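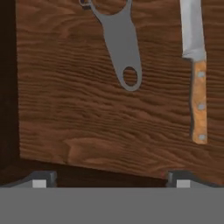 Open Day at the Stellville Robotics Lab: Questions and Answers

Last updated 2019-05-19

When and where is it?

The open day runs from 11 in the morning until 4 in the afternoon at the main lab building in Stellville. Use the front entrance on the street side. The loading door at the back stays closed to visitors.

Do I need a ticket?

Yes. Tickets are free, and there are 500 for the whole day. Each one has an entry time printed on it. You can come in up to half an hour after that time, and once you are in you can stay as long as you like. Please print the ticket or have it ready on your phone.

What will I see?

There are three parts to the visit. In the simulation room you can watch the kitchen tasks being run on screen. In the arm room there are live demonstrations with a real arm behind a clear barrier. The hallway between them has posters from the student projects and a table where you can handle spare gripper parts.

What are the kitchen tasks?

They are short jobs with ordinary kitchen tools. The arm has to find a tool lying on a board, close its fingers on it, lift it and put it down somewhere else. In simulation the tools include a kitchen knife with a riveted wooden handle and a flat gray metal utensil with an oval hole near its rounded end. We chose tools that lie flat because they are harder to pick up than a cup or a box.

Why do you run it on a computer first?

Speed, mostly. We can run a task 100 times in simulation in less time than it takes to set up the real arm and clear the table. If the arm pushes a knife off the board in simulation, we press reset.

Is the simulated view the same as what the robot sees?

In the simulation room the main screen shows the view looking out past the gripper, with a finger on each side and the board beyond. It takes a minute to get used to. A second screen shows the whole arm from the side, and most people find it easier to look at that one first.

The wood grain looks wavy. Is that on purpose?

The grain is a surface pattern applied to the board in the software. We have several patterns and swap them between runs, so that the program does not learn to depend on one particular board. The wavy one is a staff favorite. Visitors can pick a different pattern during the demonstration if they ask.

Will the real arm handle real knives?

No. The live demonstrations use blunt plastic tools. Knives appear in simulation only.

Can I control the robot?

You can control the simulated one. There are two stations with hand controllers, and each turn lasts five minutes. Sign up at the desk outside the simulation room when you arrive. The list usually fills by early afternoon. The real arm is run by staff only.

What does Rawashdeh mean on the posters?

Rawashdeh is the name of the software that plans the arm's movements. Turnis is the simulator. You will see both names on the screens and on some of the student posters.

Does the robot ever fail?

Often. At the April demonstration the arm made 51 attempts at picking up a flat tool over the course of the day and missed 11 of them. Most of the misses came from the fingers closing slightly too high. We leave the failed attempts in and will talk about them if you want to know what went wrong.

Is it suitable for children?

Children of all ages are welcome with an adult. The hand controllers work best for ages eight and up. The arm room can be loud when the air pump is on, and ear protection in small sizes is available at the door.

Is the building accessible?

Everything is on the ground floor and the doorways are wide enough for wheelchairs. One of the controller stations has a lower desk. There are chairs in the simulation room and along the hallway.

Can I take photos?

Yes, in all rooms. Please turn the flash off in the arm room. It interferes with the cameras there.

Is there food?

There is coffee and water in the hallway. Food and open cups are not allowed in either demonstration room. The nearest place for lunch is the bakery across the street.

How do I get there from Flismont?

The bus from Flismont stops at the corner, a short walk from the front entrance. If you are driving, use the visitor lot on the north side. Parking is free for the day.

I teach at a school. Can I bring a class another time?

Class visits run separately and last ninety minutes. They include a talk and a turn on the controllers for every student. Ruba Awwad arranges them, and she will be at the front desk during the open day. You can also leave your name and school on the sheet there and she will call you back.

What if I can't use my ticket?

Please cancel it through the link in your confirmation message. Canceled tickets go back on the booking page the same day.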